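Hiwot Araya pours the coffee before she will talk about furniture, and she pours it slowly. She has been painting other people's hand-me-downs at Makowska for six years, and she still gets attached.

"You sand a drawer and you find somebody's bobby pin," she says, laughing. "Then I'm gone for the whole afternoon, wondering who she was!"

Her customers mostly want gray. She talks them out of it when she can — gently, over a second cup — and she is fondest of the curly, old-fashioned pieces that other shops pass up.
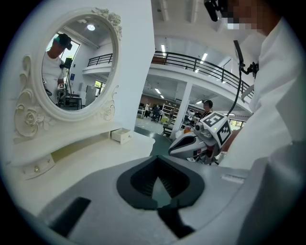 A vanity in matte white, with carved roses around the mirror.

"Roses take forever," she says. "You need a tiny brush and a good radio station." She'll be back at it Friday.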